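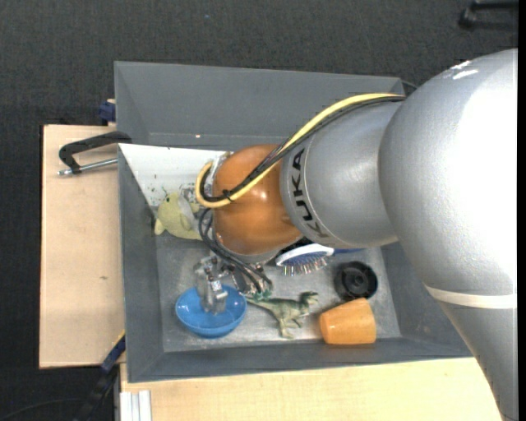

Moving to Henport for a year -- how do minority languages and holidays work in daily life?

Posted by cultonby_kate

Hi everyone! My husband got a one-year posting in Henport starting in November, and we're bringing our daughter, who just turned 7. I've been reading everything I can find on the region (I'm that person, sorry) and I keep running into the same thing: the population pages tell you the percentages and then stop. So I know that the big majority is one group and one church, and that there are a bunch of smaller communities, mostly up toward Dredora, with their own schools and their own holidays. Great. What does that mean when you need to buy stamps?

What I'd love to know: do people in the Dredora villages mind if you speak the majority language to them? Are the street signs in both languages or only in some places? Does everything shut for everybody's holidays, or only for the majority ones? And is there any point in my daughter learning a few words of the minority language if we're going to be living in town, down by the harbor?

We're coming from Cultonby, where you can go a whole week and hear nothing but English, so please assume I know nothing. Thank you!!

harborwalker

The signs are in both languages up there, one language in town. Everybody speaks the main language so don't worry about it. Shops close on the big church holidays. Buy bread the day before.

Berkay Toprak

Hello and welcome in advance! I grew up in one of the Dredora villages and moved down to Henport for work, so I've lived on both sides of this. I'll go through your list, but I tend to ramble, so get a coffee.

First, language. Speak whatever you have. Nobody in my village will be offended if you start in the majority language, we all went to school with it and most of us switch back and forth in the middle of a sentence anyway. My grandmother is the exception. She understands perfectly well and answers in her own language on principle, and then she feeds you. If you say good morning to an older person in the minority language they will be thrilled, and then they'll talk to you at full speed for ten minutes, so be ready for that.

Signs are a little messier than the reply before mine makes it sound. A village gets the second language on its signs if enough of the people living there declare themselves part of the community when the census comes around. So you can drive up the valley and have both names on the first village, one name on the next, and both again after the bridge. The old folks use the old names regardless. My village is Saraç to everyone who lives there, and it's something completely different on the bus timetable, which has confused every visitor I've ever had. If you're taking the bus, write both names down before you leave the house!

Holidays. The official days off are mostly the majority church ones plus the national days, and on those everything in Henport shuts except the gas station and a couple of bakeries in the morning. The minority holidays aren't days off for the whole country, but people who belong to that community can take the day, and the village schools give it to the kids. So in Dredora you can find the post office open and the bakery closed, or the other way around, depending on who runs which. I still get it wrong myself. Last spring I drove up for a haircut and the whole street was at a wedding that had been tacked onto the holiday.

If somebody invites you for one of these, go! Bring something sweet or a plant, and take your shoes off at the door even if they tell you not to bother. Don't try to get out of the second helping. Religion comes up less than you'd think from the statistics -- plenty of people who tick the box only set foot in a church or a mosque for weddings and funerals, and quite a few families are mixed by now. My own is. We had two sets of holidays when I was small and I thought everyone did.

About your daughter: in town the school will be in the majority language, and at her age she'll be correcting yours by spring. A few words of the other one would be a nice thing to have for trips up the valley, but I wouldn't put her in a class for it on top of everything else. The library in Henport has picture books with both languages side by side, on the low shelf by the window. My nieces went through all of them.

miro_on_the_hill

Mostly agree with Berkay, except I'd say the mood isn't quite that relaxed everywhere. I live two villages further up and there's still arguing over the signs, every few years, usually right before the local elections. One got painted over a while back and it took months to be replaced. As a foreigner you won't be dragged into it, but I would not ask people at a first dinner what box they tick on the census. It sounds like small talk if you've been reading population tables, and to some of the older ones it really isn't. Let them bring it up.

For practical stuff, town hall forms come in both languages in Dredora, but only if you ask at the desk. In Henport you get the one version. And the official holiday calendar doesn't list the village ones at all, so ask at the school in Dredora, they have a printed sheet by the door with everybody's days on it.

cultonby_kate

This is so helpful, thank you all! Berkay, I read the part about your grandmother out loud and my husband laughed -- he says he's learning "good morning" first and "I'm full" second. And point taken on the census question, Miro, because I absolutely would have asked it. One more if anyone is still reading: does the bus up to Dredora run on the holidays?

harborwalker

Morning bus only. It leaves from behind the market, not from the main stop.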